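Jarley grasp reporting rules

The Jarley rules are a set of good-practice guidelines for testing robot grasping in simulation. They cover how objects are placed, how a trial is started and stopped, and what must be written down afterward. The first version was drafted at Nekow and released on 2019-02-16. A revision the following June added the section on cluttered surfaces.

Scope

The rules apply to two-finger grippers working over a flat support. Each trial has one target, and other objects may lie close to it. The reference set holds 747 object models, ranging from shoes to irregular shapes with a rough outline. 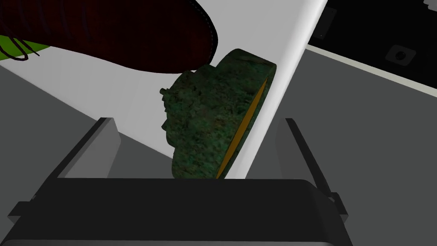

A trial begins with the fingers open and clear of the target. Contact before the close command makes the trial void - it is logged but left out of the score. Neighboring objects may not be moved by hand between attempts. If the target leaves the support, the trial counts as a failure.

Reporting

A full report lists the gripper model, finger opening, friction values, random seed and number of trials. Void trials are given on a separate line. Results from fewer than 3 seeds must be marked as preliminary.

Use

The Moulin test suite follows the rules by default and includes roughly 2086 prepared layouts. Jaltard uses a shorter form that drops the friction table. Scores from the two are not directly comparable.

See also: Grasp planning; Physics engine; Test protocol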